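Home Projects Reports People Contact
Search this site Enter keywords Go

Progress report to the Ferraro Fund
Project: Plilier, language-guided tabletop pushing
Submitted by: Annunziata Cirillo, principal investigator, Flirkdale Robotics Laboratory
Date of submission: 13 Nov 2021

1. Scope of this report

The report covers software work carried out under the second phase of the award. It addresses the control stack, the perception service, the planner and the operator tooling. Hardware purchases were completed in the first phase and are not discussed except where they affected the software schedule.

The objective of the phase remains as stated in the work plan: a single arm, fitted with a plain rod, should rearrange small colored blocks on a flat board in response to short written instructions, and should accept a new instruction while it is still acting on the previous one.

2. Control

The motion controller was rewritten during the period. The earlier version accepted a complete path and executed it to the end, which made it impossible to change course when an operator issued a correction. The new controller accepts short displacement commands in the plane of the board and holds the height of the rod tip constant. If no command arrives before the timeout, the arm stops and waits.

Workspace limits are now enforced in the controller itself. In the first phase they were enforced only in the planner, and the safety review held in February recommended the change. The limits are read from one configuration file at startup, and the controller refuses to start if the file is missing or its checksum does not match.

Two defects in the new controller remain open. The first produces a small sideways jump when the rod reverses direction close to a workspace limit. The second concerns logging: timestamps from the controller and the perception service drift apart in long sessions, and the logs must be realigned before they can be used for training.

3. Perception

The perception service reports the color, shape, position and heading of each block. Color classification has been stable since the lighting over the table was fixed. Heading estimates for the cylinders have been removed from the output, as they carried no useful information and caused the planner to attempt unnecessary corrections.

Occlusion by the arm is still the main source of error. When the rod passes between the camera and a block, the service now retains the last confirmed position and marks it as stale. The planner may use a stale position for avoidance but may not push toward it. Blocks in contact with one another are a second source of error, particularly when they share a color, and the segmentation step sometimes merges them into one object. A revised segmentation model is under evaluation on recorded data and has not yet been deployed.

4. Planning and instruction following

The planner was evaluated on a fixed list of 30 written instructions. These include requests to bring one block to another, to separate blocks that touch, and to move a block to a named region of the board. The system completed 23 of them without operator intervention.

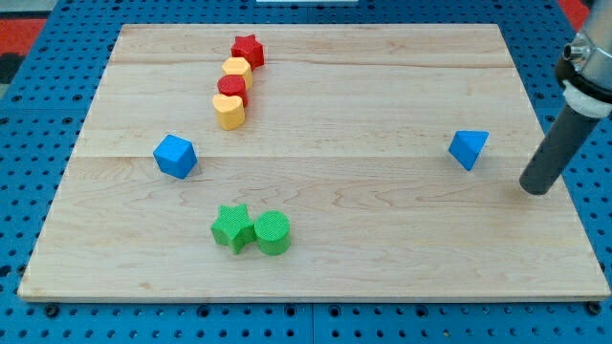 Most of the remaining failures involved instructions that name a block by shape alone when more than one block has that shape. The present language module selects the nearest match and proceeds. The team intends to have it request clarification through the operator console instead, and the message format for that exchange has been agreed.

5. Tooling

The operator console, written in Java, has been extended with a session browser and a replay view. Operators can step through a recorded session, see the command in force at each moment and attach a note. Notes are stored with the session and exported alongside it. Installation instructions were revised after a new staff member was unable to complete the earlier procedure unaided.

6. Schedule and requests

The controller and console deliverables are complete, subject to the open defects listed in section 2. The segmentation deliverable is 8 weeks behind the work plan. The delay results from the time needed to relabel recordings made before the lighting was changed.

The laboratory requests the Fund's approval to move the segmentation milestone to the following reporting period. No additional money is requested. The revised work plan and the itemized statement of expenditure are attached as separate files.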